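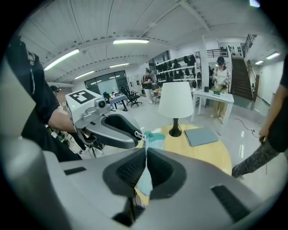

Wunbridge open day, ground floor demonstration area
Pre-opening safety checklist with comments

Checklist ref. 2386, issue 3
Site: Raner building, Wunbridge
Inspected by: Njål Vik
Reviewed by: Despina Lazăr
Inspection start: 08:40
Month: October

Status codes: OK = acceptable. ACT = action needed before doors open. OBS = observation, no action needed today. N/A = not applicable.

1. Access and floor

1.1 Main entrance clear to full width. OK

1.2 Floor dry and free of loose items. OK
Comment: Floor is smooth and glossy. Any spill to be dealt with at once and the spot guarded until dry.

1.3 No cables across visitor routes. ACT
Comment: Black cable runs over the floor towards the stair side. Fit cable cover or re-route along the wall. Tape alone is not accepted, see note from the spring visit.
Closed 09:25, cover fitted. NV

1.4 Staircase closed to visitors. ACT
Comment: Railing is sound and fixings are tight. There was no barrier at the foot of the stairs. The upper level is not part of the tour.
Closed 09:30, chain and sign in place. NV

1.5 Office chairs with casters parked at desks or removed. OBS
Comment: Acceptable while staff are present. Push in after use.

2. Lighting and ceiling

2.1 All ceiling lights working. OK

2.2 Table lamp: plug, lead and base. OK
Comment: Lamp is used as a handling object. It must stay unplugged when handled. Test label 1291, in date.

3. Hand-held gripper units (Marinescu type)

3.1 Finger pads seated, no splits or lifted edges. OK
Comment: Second unit has wear on one pad tip. Still within limit. Replace at next service.

3.2 Housing closed, no missing screws. OK

3.3 Marker tag flat, clean and readable. OK

3.4 Lens clean, mount tight. OK
Comment: Wipe with dry cloth only. One lens had been cleaned with desk spray and had to be done again.

3.5 Opening and closing smooth over full travel. OK
Comment: Checked 19 cycles per unit, no sticking.

3.6 Pinch hazard explained to each visitor before handing over. ACT
Comment: Missing from the host script. Sentence added by D. Lazăr and read out at the briefing. Closed.

4. Handling objects

4.1 Objects light, with no sharp edges. OK

4.2 Glass and filled containers excluded. OK
Comment: Cups may be used if empty. Drinks are to be kept off the demonstration tables.

4.3 Plastic bags kept under staff control. OBS
Comment: Bags are useful for showing grip on soft material, but they must not be left within reach of small children. Host to collect after each turn.

5. Tables and shelving

5.1 Tables stable, no rocking. OK

5.2 Shelving secure, nothing overhanging. OK
Comment: Headgear rows on the white shelving checked by hand. Bottom shelf may be touched by visitors, upper shelves staff only.

5.3 Laptops and folders away from table edge. OK

6. People

6.1 One host for each gripper unit in use. OK

6.2 Standing distance behind the user kept to one arm's length. OBS
Comment: Difficult to hold when a group gathers at the round table. Host to ask people to step back before each turn.

6.3 First aid point and fire exit shown on arrival. OK

6.4 Brerkari automated cart. N/A
Comment: Withdrawn from the programme. Battery isolated, cart locked in store.

Result: cleared to open at 10:00.
Next check: 13:15, sections 1, 3 and 4 only.

Reviewer's remark (D. Lazăr): Item 3.6 to become a fixed line in the next issue. Item 6.2 to be marked on the floor before the next visit.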